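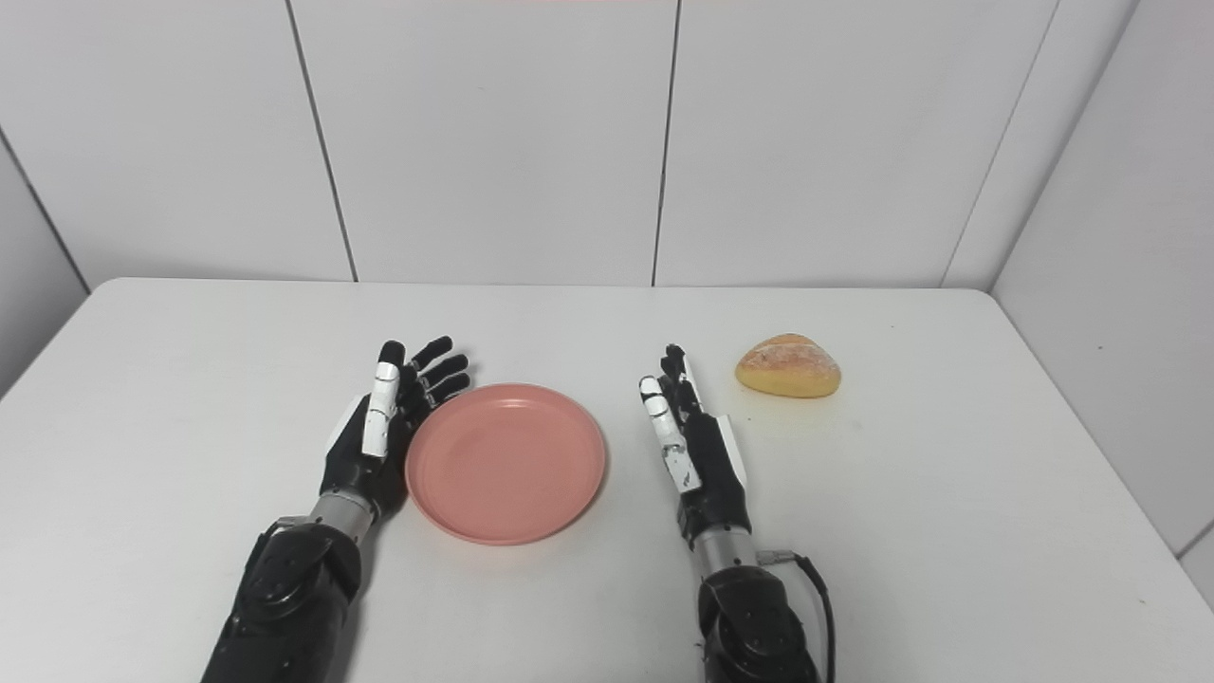 Figure 4-1. Tabletop handling cell with both hands raised on either side of the plate. The bread roll is to the right.

4.3 Preparing the cell for tabletop handling

Follow this section each time the Fornham two-arm unit is set up for work with light tableware and food items. It applies to cells with a fixed table and paneled walls. For open cells, use section 4.6 instead.

The setup must be done by a trained operator. A second person must be within reach of the emergency stop whenever the arms are powered and someone has a hand over the table.

Before you start

1. Put the arm controller in HOLD and remove the key. Keep the key on you.
2. Check both emergency stops. Press each one, confirm that the red lamp comes on at the controller, then release it.
3. Look over the fingers, thumbs and wrists of both hands. Do not use a hand with a cracked cover, a loose screw or a finger that does not return when pushed lightly.
4. Follow each exposed wrist cable along the forearm. The loop should be free of kinks and should not rub against the housing. A cable that has been tied down tight will pull at the connector when the wrist turns.
5. Clear the table of everything that is not part of the task, including pens, labels and cleaning cloths.

CAUTION: The thumb joints can pinch. Keep your fingers away from the gap at the base of the thumb, even in HOLD.

Placing the items

6. Wipe the tabletop and let it dry.
7. Set the plate on the table between the hands with the rim up. Leave clearance between the rim and the fingertips on both sides.
8. Set the food item to one side, off the plate. It must be out of the path of the nearer hand as that hand lowers.
9. Step back behind the floor line before you insert the key.

Note: Matte plates are preferred. If you must use a glazed plate, lower the cell lights one step and repeat the camera check in section 3.2.

Starting the arms

10. Call out "arms live" and wait for the second person to answer.
11. Turn the key to SLOW. Both hands move to the ready position, upright over the table.
12. Watch one full cycle at SLOW. If a hand touches the plate before the grasp command, press the emergency stop and go back to step 7.
13. Run 2 clean cycles in a row before you turn the key to RUN.

CAUTION: Do not reach in to straighten a plate or pick up a dropped item in SLOW or RUN. Return to HOLD and remove the key first.

Food items

Food used for handling trials is not for eating. Throw it out at the end of the shift, or sooner if it breaks up. Crumbs and flour get into the finger joints, so brush the hands down every 15 cycles with the soft brush from the kit. Do not use compressed air. It drives the dust further in.

Records

Enter the setup in the cell log with your initials and the hand serial numbers. Any emergency stop goes in as well, along with the step you were on. If the fault code is 83 (wrist cable), tag the unit out of service and contact Liette Desjardins at the Pilstead service desk. The unit stays tagged until the cable has been replaced and section 3 has been repeated in full.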